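Working next to the arms: tips from our bench

At Prasemora we repair and finish small leather goods, mostly wallets, key cases and card holders. Two robot arms have joined our bench in March. I have worked with leather for 18 years and I was not happy on the first day. Now I am used to them, and other small workshops sometimes write to ask how we manage, so I have collected here what we learned. Please take what is useful to you.

Before you start

Walk one time along the table and look at it from the side, at the height of the tabletop. Dust and thread ends are easier to see like this. On dark leather goods it does not matter much, but on light suede every bit of lint will be pressed into the surface when the gripper closes.

Wipe the fingers of the gripper with a dry cotton cloth. Do not use the same cloth that you use for wax! Sheila Rudd did this in the second week and all the wallets slipped until lunch.

Straps, tabs and snaps

The arm is given the work that made our thumbs sore, that is to say, holding and pulling the closing tabs. We had one large order with 383 wallets and before the arms this would be two people with tape on their fingers.

Let the gripper take the tab near its end, where the fitting gives it something to hold. If it takes the tab in the middle, the leather folds and you get a crease which no cream will remove.
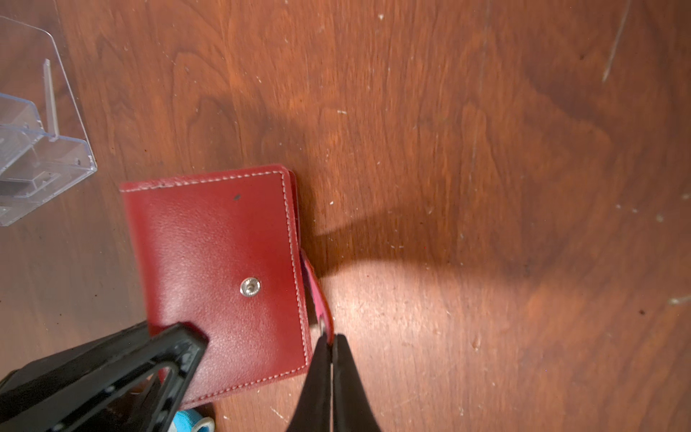

Gripper fingers on the pink tab of a red snap wallet.

Check the stitching close to the tab after the first few pieces of every batch. A machine pulls always with the same force, and a weak seam does not complain to it the way it complains to your hand. I stop the work, I bend the tab two or three times myself, and I continue. White thread on red shows a pulled stitch very quickly. For dark thread on dark leather use a lamp from the side.

Snaps which are too tight: a very little beeswax on the male part, then open and close by hand. Put these pieces in a separate tray. Freya Bloxham writes "hand" on a paper strip and lays it on top, and the morning shift knows what to do.

Two arms on one piece

For flat cases we use both arms, one from the left and one from the right. Put the piece near the center of the table, so that no arm must stretch. It took us some time to believe that a few inches matter, but they do.
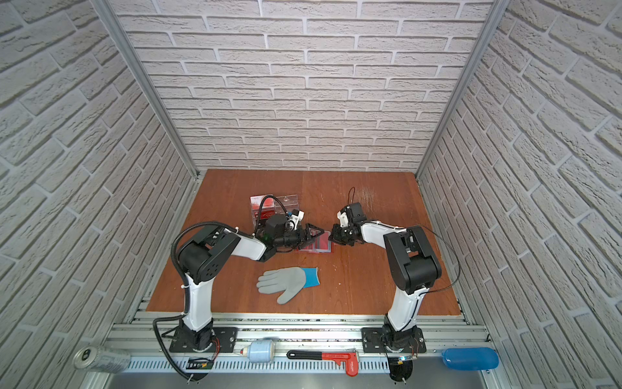 Both arms over the table, with a flat red case between the grippers.

Cables first. Look where each cable hangs before you press start, and move the arm slowly one time through its whole way. A cable that is fine when the arm is folded can be too short when it reaches out. Cable ties should hold the cable but you must still be able to push it a little with one finger.

Gloves: wear them for carrying and for the wrench, and take them off for buttons and small screws. I cannot feel a loose screw through a glove.

Keep your hands back until the arms are parked and the power of the motors is off. "It is standing still" is not the same as "it is off". We say "parked" aloud, and the other person repeats it. Poppy Birkett found this silly at first and now she is the loudest.

What has changed for us

Nobody lost her place, and I write this because it is the first question in every letter. But the work is different. I sew less and I look more. My hands are better in the evening and my eyes are more tired, therefore we change places every 2 hours, also when we don't feel like it.

What I miss is talking. When you pull tabs the whole morning you can talk about everything, but when you watch a gripper you cannot. Usha Varghese asked that we take the coffee break together again and the boss agreed to it.

If you plan to buy arms, let the people from the bench choose where the table stands and at which height. Ours was too low, and we have put blocks under the legs. Ask also who will be allowed to stop the machine. With us it is everyone, including the newest person, and she does not need to explain it before the arms are parked.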